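Titthorpe Gripper Comparison Program
Frequently Asked Questions

Last updated Thu 20 August

This page answers the questions most often put to the program office by teams that are preparing to submit a gripper, an arm controller or a camera arrangement for comparison. It should be read together with the Submission Rules. If the two differ, the Submission Rules apply.

General

What is the purpose of the program?

The program compares parallel grippers and the controllers that drive them under the same conditions. All first-round work takes place in simulation. Teams whose entries complete the first round may apply for bench time at the Titthorpe laboratory, which is arranged separately.

Which grippers are being compared at present?

Two designs are under comparison: the Stimitz, a two-finger gripper with short fingers, and the Petchrat, which has longer and narrower fingers. Entries may use either design on either arm. A team may also submit a design of its own if the model files meet the requirements given below.

Who may take part?

Any university group, company or independent developer may take part. There is no fee for the simulated round. Each organization may hold up to 4 active entries at one time.

The Test Setting

What does the test setting consist of?

The standard setting is a simulated kitchen with a granite-look counter, on which a small number of household items are placed. The robot has two arms and works from a fixed position at the counter. Item positions change from trial to trial, while the room itself does not.
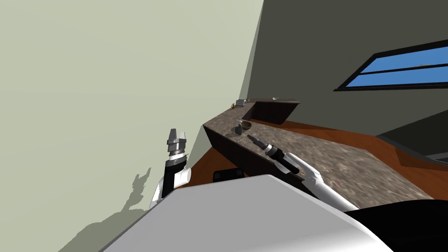 Each trial begins with both grippers open and empty. The controller receives its task as a short written instruction and has 38 seconds of simulated time to complete it. Time spent by the controller in computing its next movement is not counted, provided that it stays within the limit set in the Submission Rules.

Are both arms required to move?

No. An entry may keep one arm still for the whole trial. Contact between a resting arm and any wall, counter or item is recorded in the same way as contact made by the working arm, so teams are advised to choose the resting position with care.

How many trials make up a full comparison?

A full comparison is made up of 1,558 trials. The list of trials is the same for every entry and is run in the same order. Partial runs are accepted for practice, but they do not receive a score and do not appear in the published tables.

May we change the room, the lighting or the items?

Teams may change anything they wish in their own copy for development. Scored runs use the unchanged copy held by the program office. Please do not send altered room files with an entry - they will be removed before the run and will delay it.

Cameras

Which camera views are available to the controller?

Two kinds of view are supplied. The first is a body view, which takes in the arms and the work area together. The second is a wrist view, which is fixed to the gripper and looks out between the fingers. An entry may use either kind or both, and the choice must be stated on the entry form.

Is the wrist view enough by itself?

It is permitted, but teams should consider its limits. The wrist view gives a close account of the space between the fingertips, and for that reason it is well suited to the last part of an approach. When the gripper is turned toward a plain surface, the view may hold very little that a controller can use to work out where the arm is. Several early entries that relied on the wrist view lost their position at this stage and used up the remaining time in searching.

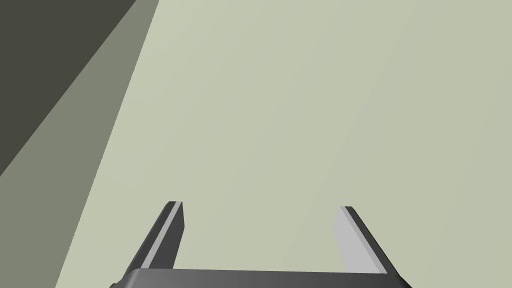
Controllers that combine the wrist view with joint readings have been more steady in this respect. Joint readings are supplied to all entries at every step and need not be requested.

May we move the cameras?

The body view may not be moved. The wrist view may be tilted toward or away from the fingertips within the range given in the Submission Rules. The chosen angle must stay the same for the whole comparison, and it will be published with the result.

May we supply our own camera model?

Not in the current round. The program office is reviewing a request to allow depth readings, and a decision will be announced in September.

Controllers and Software

What software is needed?

Entries connect to the simulation through Erum, the program's control interface. Erum accepts either joint targets or gripper positions, but a single entry must use one or the other throughout. The current release and its manual can be downloaded from the Resources page after registration.

Can the same controller be entered with both grippers?

Yes, and this is encouraged. A controller run once with the Stimitz and once with the Petchrat is counted as two entries. Settings may differ between the two, and any differences should be listed on the entry form.

What is required for a gripper of our own design?

The model must have two parallel fingers, a stated opening width and a stated closing force. It must fit the standard wrist mount without any change to the arm. Designs with suction cups or more than two fingers cannot be accepted at this time.

Scoring and Results

How is a trial scored?

A trial is passed if the item is in the requested place, at rest and released by the gripper when time ends. Dropped items may be picked up again. An item that reaches the floor ends the trial.

When will we receive our results?

Results are normally sent within 12 working days of the date on which a complete entry is received. Incomplete entries are returned with a note of what is missing, and the period starts again when the corrected entry arrives.

Can a result be withdrawn?

A team may withdraw a result at any time before publication. After publication the result remains in the tables, although a short statement from the team may be added beside it.

May we publish our own recordings and figures?

Yes. Please name the gripper, the camera views used and the Erum release, and state clearly that the work was done in simulation. Results from practice runs must be marked as practice.

Where should further questions be sent?

Questions may be sent through the contact form on the Titthorpe program page. Please include the entry number, if one has been issued.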